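Cell rules, revision 6

I rewrote the bench rules for the Mimell cell on Thursday. The old sheet came from Kurker and assumed one arm.

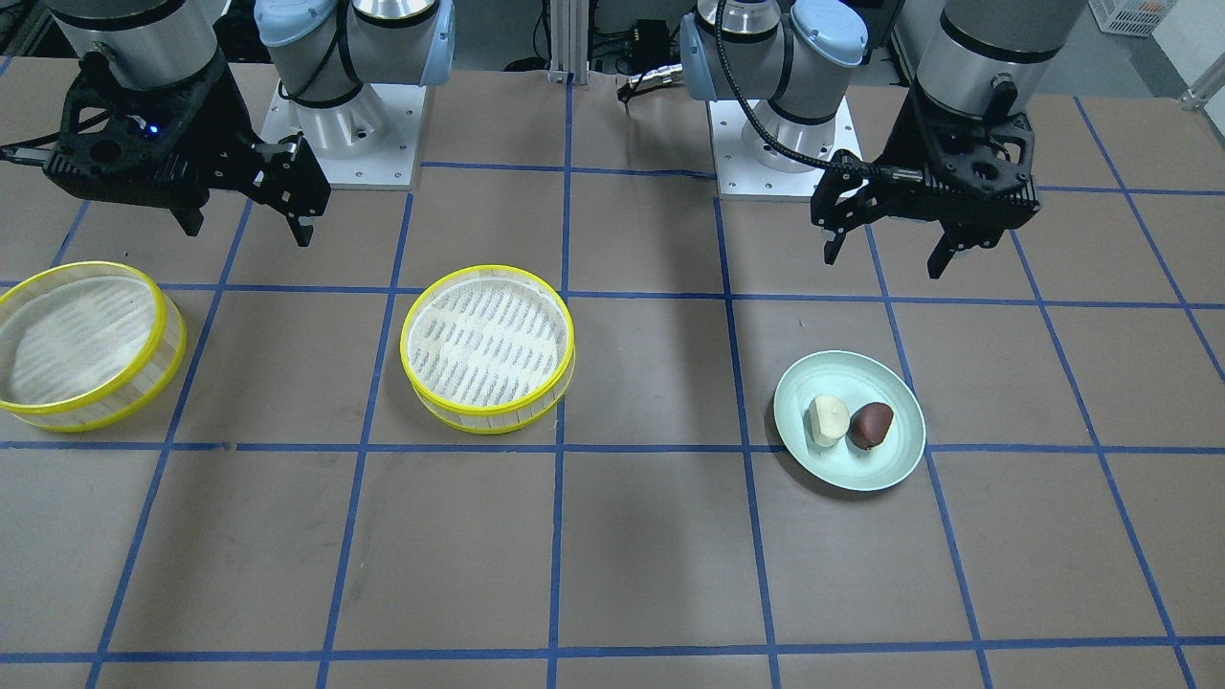 2 min read

Tape lines define position. Every start layout is recorded by grid square, and an item that straddles a line is logged against both squares. Fingers stay open and clear of the dishes until the operator calls the start – no exceptions for short runs.

Food props are handled as a pair on one plate. Log them by colour and side, never by what they're meant to be.
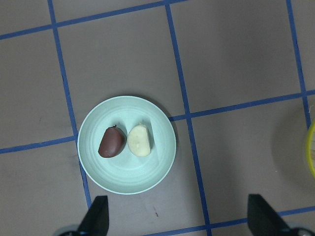

Does the tape need replacing after every session?
Only where an edge has lifted. Re-measure the neighbouring squares afterwards and note it in the Funier log.

Run 407 was voided under the old sheet and stays voided.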